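February, 5.40 am

Woke before the alarm again. Eleven degrees in the kitchen, colder than I like for dough, and the starter had risen by less than half. I moved it to the shelf over the hot water cylinder and wrote the time on the tape.

I am into the second month of keeping proper records for the rye and the position is this. The loaf I made at Sekby, in the old house, came out the same every week for years. The loaf I make here does not. Flour is the same mill and the same grade. Salt is the same. The tin is the same tin. That leaves water, temperature, the oven and me, and I have been trying to take them one at a time.

Water first. Town supply here is harder than the tank water we had at Sekby, and the dough feels tighter at the same hydration. I ran two loaves on filtered water last week and two on tap. The filtered pair were a little slacker at shaping and spread more on the tray. Crumb was the same as far as I could judge. I don't consider it settled, but I am not going to buy a bigger filter on the strength of it.

Temperature is the more likely fault. The Simlow probe agrees with the old glass thermometer at boiling and reads low at room temperature, which makes it useless for the one job I bought it for. Boiling water gave 100 on both. In the dough bowl they differed by 2 degrees and the Simlow was the lower. I have taped a note to the case and will add the difference by hand until I can be bothered sending it back.

Changed the batch size as well, which I should not have done in the same week. The old recipe made enough for six loaves and I had been cutting it down by eye. Worked it out again on paper this morning from the flour weight and found the salt had been rounded up each time I copied it. That could explain the slow rise without any help from the weather. I have crossed out the last three versions of the recipe so I can't pick up the wrong card.

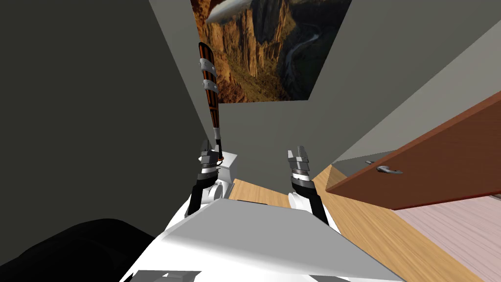 Mixed at 6.15. Rye, white flour, water, starter, and the salt weighed on the small scale this time. The dough came together faster than yesterday's and cleaned the bowl at the sides. Left it covered for 20 minutes before adding the last of the water, then folded it twice and put it on the shelf beside the cylinder. The shelf holds a fairly steady temperature if the laundry door stays shut. I have wedged it shut.

Went for a walk while it sat. Grey, no wind, the footpath by the creek still soft from the weekend rain. The council has finally put gravel down at the bridge end but stopped short of the worst part. Bought butter, matches and a bag of caraway from Nogueira, where the caraway is kept on the bottom shelf behind the tinned beans for reasons of their own. It smelled much stronger than the jar at home, so I threw the jar out when I got in. It was older than I had thought.

10.30 am. Dough up by almost half. Better than any batch this month at the same hour. Slight dome, small bubbles at the side of the tub, smell clean and a bit sour. Shaped it on a damp bench with wet hands and got it into the tin without tearing the top. Caraway in one loaf only. If I put it in both I won't know what I am tasting.

The oven is the third suspect. It is an Elta, left by the people before us, and the dial bears little relation to what happens inside. The back left corner browns first. At Sekby I could leave a loaf alone for the whole bake. Here I have to turn it partway through, and every time the door opens the temperature falls and takes its time coming back. I moved the rack down one slot and put the heavy tray underneath to even things out. Let it heat for longer than usual before loading.

1.15 pm. Both loaves out. Colour is even on three sides and only slightly dark on the fourth. No split along the base, where the last four batches all opened up. They sounded right when tapped, although I have never put much faith in that test with rye. Probe in the middle gave a sensible figure once corrected.

Used the wait to clean the grain mill, which had been making a dry scraping noise. Found a bit of husk packed behind the lower stone. Brushed it out, ran a handful of rice through and put it back together. Noise gone. The handle is still loose and needs a longer bolt than any in the tin. Must measure the thread before going to the hardware store, as I came home with the wrong one last time.

Rye should not be cut until the next day. I know this and have written it inside the cupboard door. Cut the plain one at 6 pm. Crumb slightly gummy near the bottom, as expected for a loaf cut too early, but open through the middle and properly sour. Closer to the Sekby loaf than anything so far. The caraway loaf is wrapped in a tea towel and will stay wrapped.

For tomorrow: same flour, same corrected salt, same shelf, tap water. Change nothing except the rack, which goes back up one slot. Feed the starter before bed and leave it over the cylinder – not on the bench. Buy the bolt.

9.50 pm. Starter fed. Laundry door shut.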